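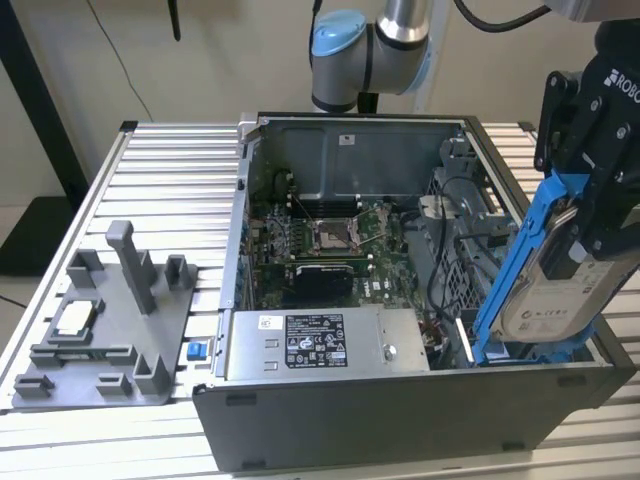
Computer refurbishment program resumes at Pirosa
Mon 28 July
The Pirosa workshop has resumed its desktop refurbishment program, with 181 donated computers to be assessed before the end of January. Each tower is opened on the bench, and its processor, memory and hard drive are checked before it is cleared for use.

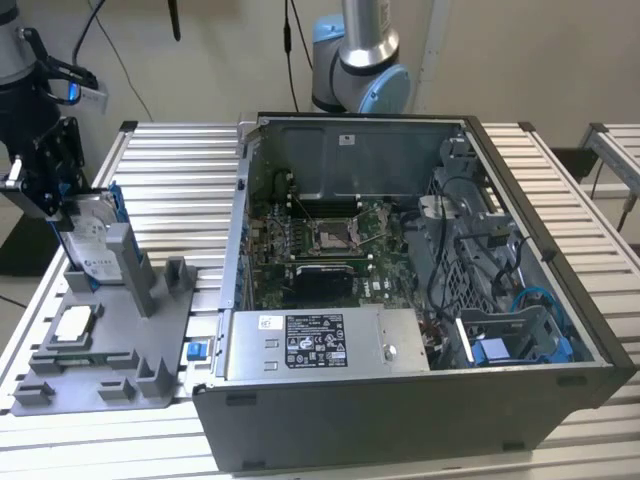
A desktop tower open on the workshop bench, with its processor socket empty.
Parts are kept in grey holders beside the work – a practice brought over from the Harus centre, where the program ran for two years. Machines that cannot be repaired will be stripped for spares, and the remaining metal and plastic sent to Kinoshita for recycling.

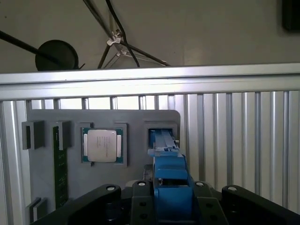

Zivular, which funds the program, said it was pleased with the range of organizations that had applied, and that schools and libraries outside the city would be served first. Applicants may request up to eight computers each. Requests are being accepted at the Pirosa front desk during regular office hours.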